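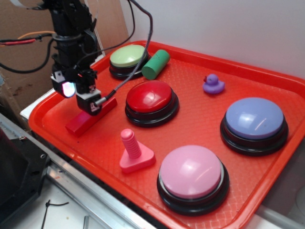 Figure 4.1 Large round push buttons with domed caps, with other small objects, on a textured tray.

Chapter 4
Manual Controls and Their Layout

4.1 Scope of the chapter

A manual control is any part of a machine that a person moves by hand in order to change what the machine does. Push buttons, toggle switches, rotary knobs, levers, and cranks all fall under this definition. Touch screens are treated separately in Chapter 9, and foot pedals are left to the appendix.

Chapter 3 dealt with displays, which carry information from the machine to the operator. The present chapter takes up the opposite path. It begins with the push button because its action is the simplest: the operator applies a force along one axis, the cap travels a short distance, and a contact opens or closes.

4.2 Terms

The cap is the part touched by the finger or palm. The base holds the cap and fixes the control to its panel. Travel is the distance between the rest position and the fully pressed position. Operating force is the force needed to reach the point at which the contact changes state. A momentary button returns to rest when released. A latching button stays down until it is pressed again or reset.

4.3 Coding

Controls that look and feel alike are easily confused. Coding is the use of color, shape, size, position, or label to tell one control from another. Color coding is cheap and quick to learn, but it fails in poor light and serves some operators badly. Shape coding works by touch and remains useful when the eyes are on another task. Position coding depends on a fixed layout and is lost when panels are rearranged.

Most panels combine 2 or more codes. The Clokthorpe pumping station, used as the case study in this chapter, had 20 controls on its main panel and relied on labels alone. Its records list 900 operator actions over one January, and Section 4.6 sorts the errors among them by type. The Vaher panel, which replaced it, is discussed in Section 4.7.

4.4 Spacing

Spacing is measured between the nearest edges of adjacent caps. The required value depends on whether the control is worked by one finger, by several fingers, or by the palm. Gloves increase it in every case.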